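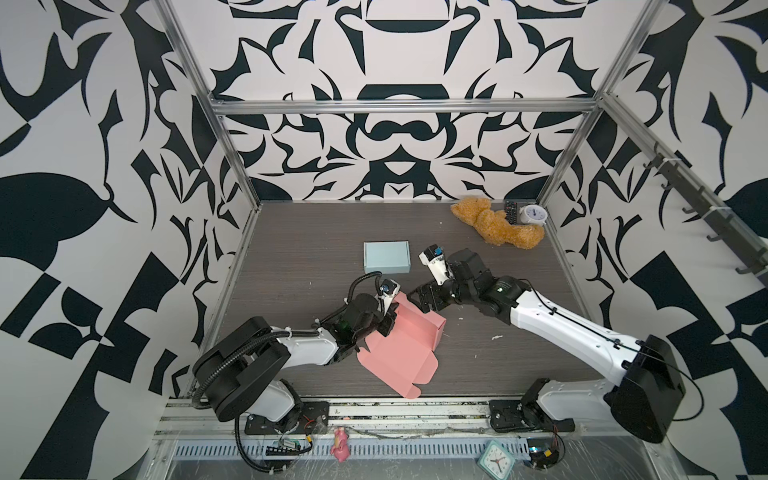 By Yupin Nakpan, Hurkirberg cell
2 July 2023

Pre-run inspection, two-arm box folding, with comments

Scope: everything that has to be true before a batch of folding episodes counts toward the Punau comparison (one policy trained with wrist views, one without). Mark each item OK, FIXED or STOP. "Fine" is not a mark, whatever the last batch of sheets would have you believe.

1. Emergency stop
Press it. Both arms must drop out. Release, re-home, press it again from the other side of the bench.
Mark: OK
Comment: The second press looks like superstition until you remember which side you will be standing on.

2. Base plates and front rail
Check every bolt on both base plates with the hex key, not with your eyes.
Mark: FIXED
Comment: One bolt on the left plate took a quarter turn. I have written "quarter turn" on this sheet before and expect to again.

3. Cables
Move each arm by hand through its full reach. No cable may go tight or catch on a joint. Look along the rail too, where the small boards are.
Mark: OK
Comment: The person who routes the cables should not be the person who signs this line. Today they are the same person. See item 12.

4. Gripper fingers
Close each gripper on the gauge block. Fingers must meet evenly. Wipe the tips.

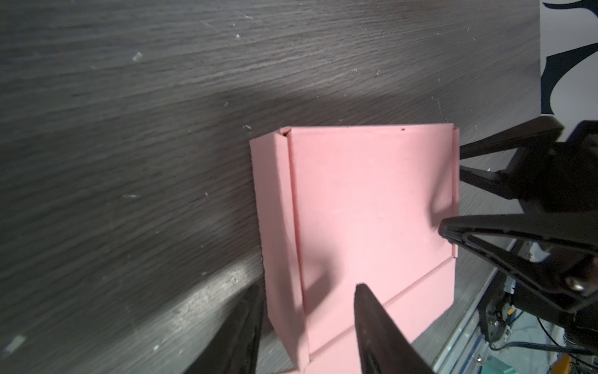
Mark: OK
Comment: Squeeze force stays at the Mahawong setting. We tried a firmer one in October and folded a great many boxes into shapes the manufacturer had not considered. The policy without wrist views did worse at the firm setting, which would have made a lovely result if we had planned it.

5. Shared space
Run the slow crossing test. Both grippers go to the same box from opposite sides and stop at the minimum gap. Keep a hand on the stop.
Mark: OK
Comment: Closest approach was 17 mm. The limit is lower, but I have met the limit and do not care for it.

6. Box stock
Blanks must be flat, dry and creased once only. A blank that has been folded and flattened again goes in the recycling, however young it looks.
Mark: FIXED
Comment: Three used blanks had found their way back into the clean stack. Used blanks fold along the old crease with very little help, and both policies score beautifully on them. This is how the first draft of the results section came to be so cheerful.

7. Table surface
Clear anything that could slide under a blank. Lint and scuffs may stay, but enter them in the notes.

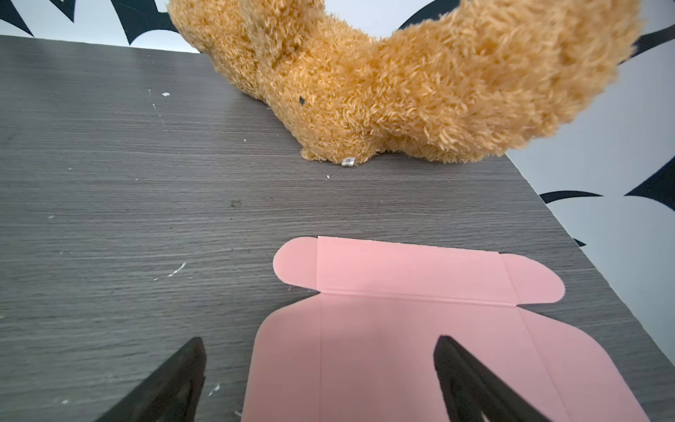

Mark: OK
Comment: We used to wipe the table before each batch. Then the policy trained on the clean table met a dirty one, and its success rate fell far enough that I checked whether I had loaded the right file. Grit that could scratch a finger still goes. The rest is now called surface variation and has its own column.

8. Background objects
Place soft and hard objects according to the layout card. They must sit outside the planned path of both arms. Overhanging the table edge is allowed if the object is soft and the card says so.
Mark: OK
Comment: The bear is on the card. Please stop sitting it up. An upright bear is layout B, and we have 67 episodes labeled layout A that are nothing of the kind.

9. Wall panels
Panels flat, no loose corners, pattern matching the layout card.
Mark: OK
Comment: After an hour in front of them you will start seeing birds. Enter this under operator breaks.

10. Camera check
Wipe each lens, save one still from each view, and compare it with the reference still. Any visible shift in the fingers means the mount has moved and the calibration goes again from the top.
Mark: OK
Comment: Glare on the table is within range. If you can't see the grain near the fingertips at all, turn the lamp down before you blame the network.

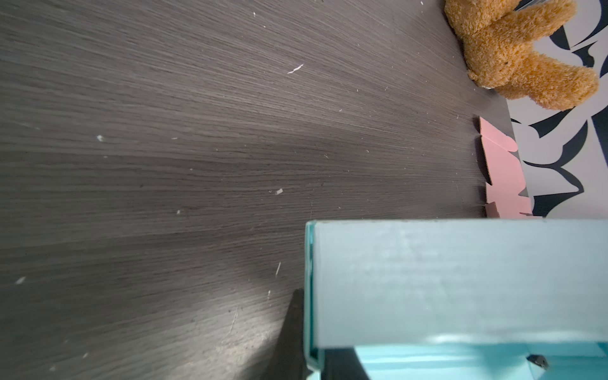
11. Episode log
Confirm that the counter, the disk and the paper tally agree before starting.
Mark: FIXED
Comment: Counter said 536, paper said 3 more. The extra ones were aborted starts that had been tallied out of optimism. Aborted starts go in the log as aborted. The Pinamberg group will ask for them, and they will be right to.

12. Second signature
Items 3 and 5 must be signed by someone who did not set up the cell.
Mark: STOP
Comment: I set up the cell and I am alone in it. No counted episodes until a second person has signed. Practice runs at slow speed are permitted and will be thrown away, so do not get fond of them.

Inspected by: Y. Nakpan
Second signature: open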